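Anon
@anon_automacao

1/ A partir de hoje, o Instituto Flesitik publica nesta conta um resumo do seu relatório interno sobre automação de tarefas domésticas e de loja. A questão de partida é simples: as máquinas já conseguem fazer este trabalho? Segue o fio.

2/ O estudo foi coordenado por Zlata Pylypenko, com Eino Tikkanen na parte de ensaios e Kacper Wysocka no tratamento dos dados. Os trabalhos começaram em janeiro e decorreram numa cozinha de ensaio e numa área de reposição da empresa Ruotsalainen.

3/ Foram registadas 672 tentativas, distribuídas por 8 tarefas: arrumar loiça, separar peças de plástico, dobrar panos, limpar uma bancada, repor embalagens em prateleira, recolher tabuleiros, fechar caixas e esvaziar um escorredor.

4/ Cada tentativa foi classificada como concluída, concluída com ajuda ou interrompida. Considera-se «ajuda» qualquer intervenção humana, incluindo rodar um objeto alguns centímetros. O critério é exigente e foi mantido até ao fim.

5/ A reposição de embalagens rígidas obteve o melhor resultado, com 81 por cento de tentativas concluídas sem ajuda. As caixas têm faces planas, dimensões conhecidas e um lugar fixo na prateleira.

6/ Na cozinha, os valores foram mais baixos. O plástico liso reflete a luz, os rebordos são curvos e os objetos raramente ficam duas vezes na mesma posição. Uma superfície perfurada acrescenta outra dificuldade – a estimativa de profundidade varia de furo para furo.
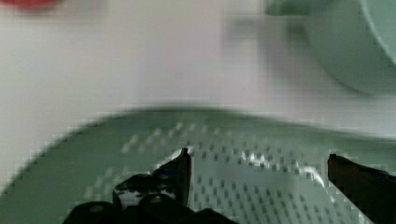 Foto: Instituto Flesitik / Anon

7/ Num tabuleiro verde-claro como este, a abordagem tem de ser decidida com os dedos da garra já muito próximos da superfície. O brilho sobre o plástico e o rebordo arredondado são o tipo de pormenor que uma pessoa resolve sem pensar e que o sistema de visão ainda trata com pouca segurança.

8/ Pegar num objeto destes pelo rebordo exige que um dedo passe por baixo. Se a peça estiver encostada à bancada, o sistema tem primeiro de a inclinar ou de a arrastar. Nos ensaios, esta manobra preliminar foi a causa mais frequente de interrupção.

9/ Dobrar panos continua fora do alcance de uma utilização corrente. Os resultados dependeram muito do tecido e da forma como o pano era colocado na mesa, pelo que o relatório não apresenta um valor único para esta tarefa.

10/ Quanto ao tempo: a recolha de um tabuleiro demorou, na mediana, 200 segundos na cozinha de ensaio. Um operador de loja faz o mesmo gesto enquanto conversa com um cliente. Este dado deve acompanhar qualquer anúncio sobre taxas de sucesso.

11/ O Instituto comparou também dois programas de controlo. O sistema Mament, treinado com demonstrações humanas, recuperou melhor depois de uma falha. O programa de trajetórias fixas foi mais rápido enquanto nada saía do lugar.

12/ Jouko Riihimäki, responsável pela segurança dos ensaios, recomenda que não se retirem daqui conclusões para habitações com crianças ou animais. A cozinha de ensaio não reproduz essas condições e nenhum dos sistemas foi avaliado para elas.

13/ Para o comércio, a recomendação é mais favorável: a reposição noturna de artigos rígidos pode ser testada desde já em áreas delimitadas, com um operador presente. Para a casa, o Instituto entende que ainda não existem condições para uma utilização sem supervisão.

14/ A próxima fase, dirigida por Toivo Jääskeläinen, incidirá sobre loiça e recipientes de plástico de formas variadas – taças, escorredores, tabuleiros – e sobre a influência da iluminação. As lojas interessadas em acolher ensaios podem contactar-nos por mensagem privada.

15/ O relatório integral pode ser pedido ao secretariado do Instituto, em português e em inglês. As perguntas deixadas neste fio serão encaminhadas para a equipa técnica.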